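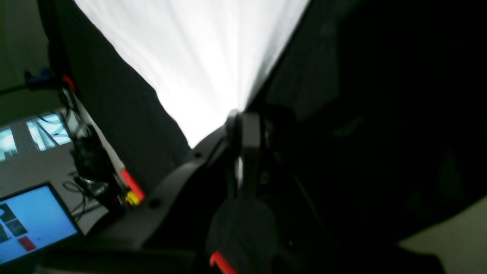 Washing and rehanging dark curtains without wrecking them

2023-06-25

Quick one as I've just done ours and want it written down before I forget. Charcoal and near-black curtains, fabric ones, fairly heavy. Works for most dark cotton and poly-cotton. Not velvet. Not anything that says dry clean only, please don't.

What you need

Stepladder that doesn't wobble
Vacuum with the soft brush
Colour detergent, liquid, no bleach in it
Old pillowcase or a mesh bag for the hooks
Tape measure
Pegs, plenty
Iron or a steamer
A bit of masking tape and a pen

Liquid matters. Powder leaves white bits in dark cloth and you'll be picking at them for days. I use the Hitetti dark wash one from the market. Any will do.

Before you take anything down

Measure the drop. Top of the heading tape to the hem, both curtains, write it on masking tape and stick it inside the cupboard door. If they come out of the wash shorter you want to know by how much, and you won't remember. Ours are 90 inch drop on the packet. Measure anyway, packets lie.

Mark left and right. Scrap of masking tape on the top corner, then swap it for a safety pin before washing. They fade differently, especially if one side gets more sun, and if you put them back the wrong way round the paler edge ends up in the middle.

Then vacuum them while they're still hanging. Top to bottom, soft brush, low suction. Both sides. The back is worse than the front. Do the pleats at the top properly, dust sits in there like felt.

Taking them down

Slide everything to one end, support the weight over your shoulder, unhook from the middle outwards. Don't yank. If a glider comes off the track leave it on the sill and deal with it later.

Take all the hooks out. Every one. Into the pillowcase, knot it. A hook left in will go through the cloth or the drum seal. Undo the cords on the heading tape and pull the header flat, but tie the cord ends in a big knot first or they vanish inside the tape and you'll be there all evening with a safety pin.

Colour test. Damp white cloth, rub it on the inside of the hem. If a lot of grey comes off, wash on their own and cold. A little is normal with dark dye.

Washing

One curtain at a time if your machine is small. They need room to move. Dry curtain should fill about half the drum, no more.

Cold or 30 for the first wash. I've gone up to 40 on the older pair and they were fine, but they'd already done any shrinking they were going to do. Gentle cycle, slow spin. Inside out, or folded with the lining outwards if lined. Less detergent than you think. Extra rinse if there's a button for it.

If they smell of smoke or damp, soak in the bath first with plain cool water. The colour of that water is not pretty. Change it once.

Get them out straight away. Creases set hard in thick cloth if they sit.

Drying

Not the tumble dryer. Over a line, in the shade, folded over lengthways with the fold down the middle. Pegs at the hem only. Direct sun on wet dark fabric gives you a pale stripe along the line and there's no getting it back.

No garden? Two clothes airers side by side with the curtain draped across both. Turn it after a couple of hours. Window open.

In December I hang ours back up still slightly damp and let the weight pull the creases out. Works well, saves the ironing. Only if they're barely damp though, and put an old towel on the floor below the hem. Keep them off the glass as well.

Ironing

From the back. Medium heat, a bit of steam. Iron straight onto the front of a dark fabric and you'll get shine marks – a damp tea towel between helps if you have to. Do it lengthways, hem first, and don't stretch it sideways. A steamer is easier once they're hung. I've got a Dudard one which spits a bit until it warms up so point it at the sink first.

While they're down

Clean the window. Obvious but I've forgotten it twice. Frames too, and the bars between the panes, those collect a black line of muck along the bottom edge. Warm water, drop of washing up liquid, dry cloth after.

Wipe the track with a damp cloth then a dry one. Stiff gliders – rub of candle wax along the runner, or silicone spray on a cloth. No oil, it'll get on the curtains. Check the screws are tight in the brackets. Ours is a Rønning track and the end stop works loose every so often, quarter turn and it's good again.

Rehanging

Pull the cords up evenly to the width you need. Half the track each, plus a bit for the overlap in the middle. Tie in a bow and not a knot, you'll want them flat again next time. Don't cut the cord!

Hooks back in, one at each end and then a hand's width apart. All in the same row of pockets. If one curtain looks lower than the other its nearly always this, someone's put hooks in a different row.

Hang from the outside edge in. Left and right by the safety pins. Then take the pins out.

Draw them shut and have a look with the daylight behind. You'll see any thin spots and any gap at the top middle where they don't quite meet. A gap shaped like a V means the leading hooks are dragging or the cord's too slack at that end. Move the first hook in each curtain right to the edge, and check the hem isn't caught on something lower down pulling it out sideways.

Setting the folds

Open them fully. Run your fingers down each pleat from the top as far as you can reach, then again from halfway. Tie loosely with strips of old sheet in 2 or 3 places. Leave overnight, longer if you can stand it. Looks daft but they hang much better after.

If they've shrunk

Up to an inch or so, let the hem down if there's enough turned up, or move the hooks to a higher or lower row depending which way you need. More than that, a band of a different fabric along the bottom. I got a remnant from the Skullthorpe mill shop for this, 100 per cent cotton, and prewashed it so it wouldnt pucker later.

If they've gone patchy

Machine dye will even out a dark cotton. Polyester won't take it, or only the stitching doesn't, which looks odd. Check the label. Weigh the curtains dry before you buy the dye, you'll need more packs than you expect.

How often

Full wash once a year. Vacuum monthly ish. Kitchen ones more.

Will do nets separately, they need a different wash altogether.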